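Harnel Cordless Garment Steamer: Fine for Small Jobs

By Mahlet Negash
Oct 20, 2022
2 min read

The Harnel is a small cordless steamer meant for people who don't own an ironing board. I used it for shirts, curtains and one linen skirt. 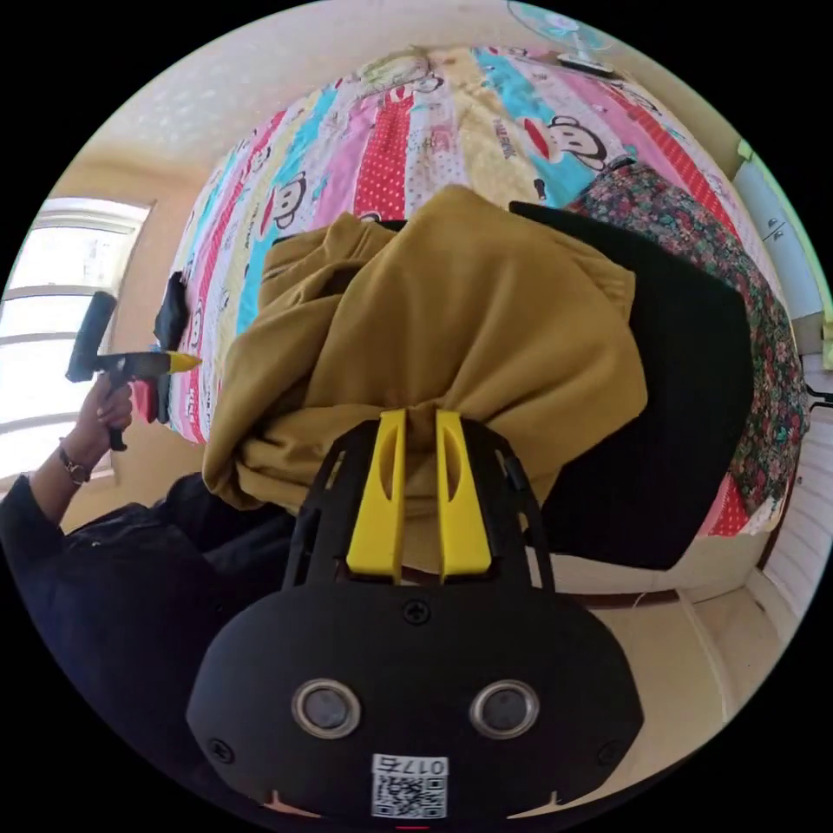
It heats in 40 seconds and shuts off by itself if left flat. The tank is small. One fill does two cotton shirts, and then it needs water again — a nuisance if you have a full basket.
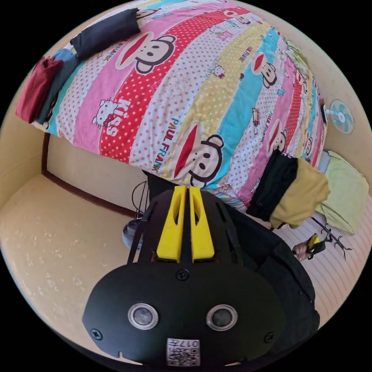 A quilt with bright stripes and cartoon monkeys.

Cotton came out well, linen less so. The skirt needed a second pass and still had a crease at the waist. My old corded Mackay handles linen better but weighs more. 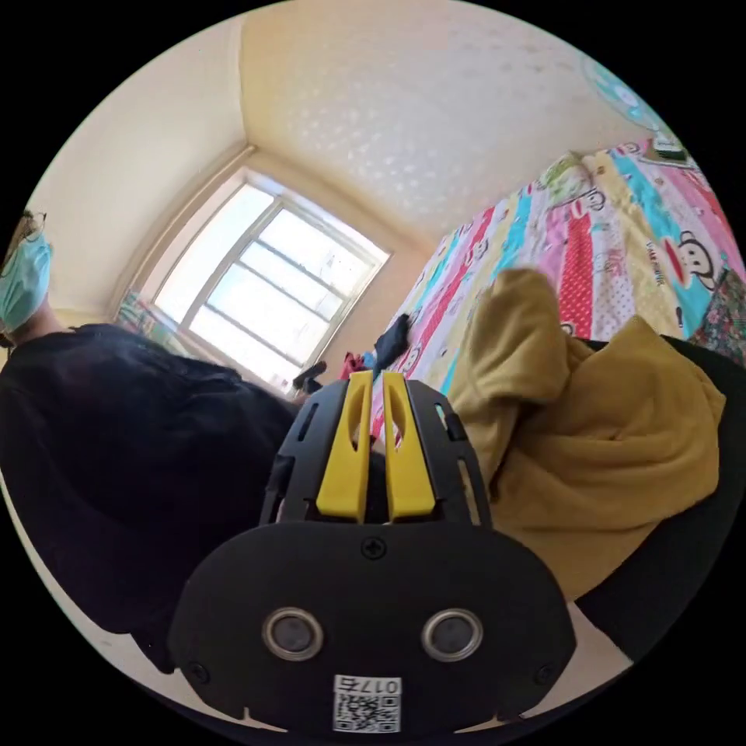 Bedroom, with the window between the walls and the ceiling.

Battery life is around 50 minutes. The charging stand feels cheap and slides on a smooth shelf.
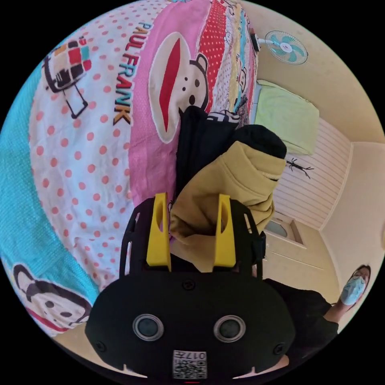

VERDICT

Good for a quick touch-up before work. For a week's laundry, buy a corded model.

Contact | © Drondport Home Reviews | Back to top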